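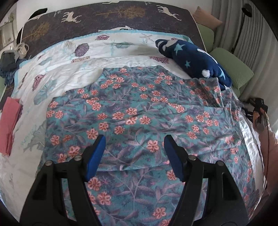

2 min read

Visit to the Kerard lab, Durham, 6/21/21

Four of us from the Drumton group drove over to see the cloth handling work at Kerard. Liesbeth Van Rooij met us at the door and had us in front of a bed within a few minutes.

The question her team is working on is narrow. If people record folding with a hand-held gripper in ordinary bedrooms, how much does the clutter around the garment help or hurt the policy trained on it? Most earlier sets we have used were made on a bare table with plain towels. Kerard went the other way. The bed we looked at had a flowered garment laid out over a shell-print bedspread, with a deer-print sheet showing past it and a rolled navy blanket with stars on it to one side. Picking out the edge of the garment against all that is hard enough for a person.

The method is simple to state. Each fold is recorded from the gripper's own camera, with the two blue finger pads always in view, and the opening between the pads is logged along with the motion. Van Rooij's group collected 154 folds on patterned bedding and 80 on plain. They then trained the same model on each set, and once more on a mix.

The result she showed us: the model trained on plain bedding did well on plain bedding and often closed on the bedspread when the background changed. The patterned model held up on both. The mix was slightly better again on long hems. She was careful to say the test set is small -- 11 garments -- and that thin, slippery fabric was left out.

Josefien Van Beek took us through the failures, which I found more useful than the averages. Bunched fabric is the main one. Where a garment gathers into pleats, the model tends to take one layer too many, and the fold drifts from there. Printed flowers near a hem caused fewer mistakes than I expected. Creases that look like edges caused more.

I asked about labeling. They mark only the start and end of each grasp, a change made in April after the older scheme took too long. Tsegaye, their playback tool, lets you step through a recording and see the pad opening plotted underneath. We would like a copy, and Van Beek is checking whether it can be shared.

For our own work, I would like to repeat the plain versus patterned test with shirts before we record anything new. Van Rooij offered to send the split they used.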